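Suha Majali has run the small-parts bench at Brireck for four years. Her work is mostly gear trains, put together on a white table with a dark mat over most of it.

"People ask about the tools first," she says. "I tell them to look at the mat. A dark one shows you a silver part right away." 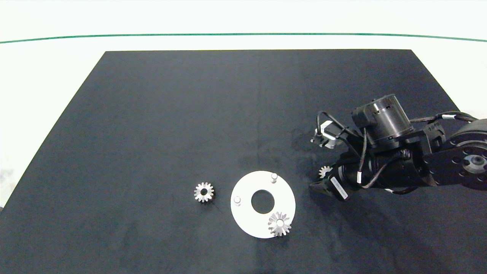
She wipes the mat down at the start of each shift and again after lunch. Dust gets into the teeth of a gear, and a gear with grit in it will sound rough long before it fails. She learned that on an order of 500 units in her first September at the company.

"We took back 18 of them," she says. "I could hear it as soon as I turned one by hand."

Her usual order is plate, pin, gear. The plate goes down flat and the pin is checked for straightness.

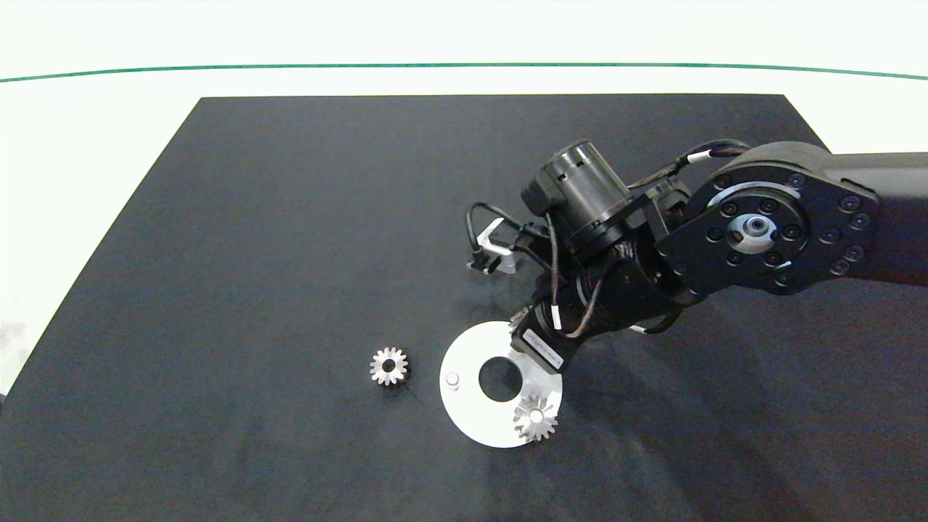 The gears wait until then. Majali likes to turn each one over and check the bore before it goes near a pin. If it feels tight, she sets it aside and takes another. "You never push it," she says. "Push it once and you've scored the pin."

Her coworker Oluwatosin Okeke keeps the finished sets in shallow trays by the door, sorted by size.
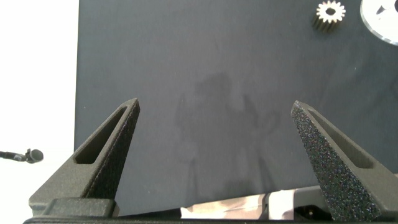
What does she do when a part drops on the floor? "It goes in the reject tin. I don't care how good it looks."

She plans to stay on the bench through the next order, which is for 960 sets.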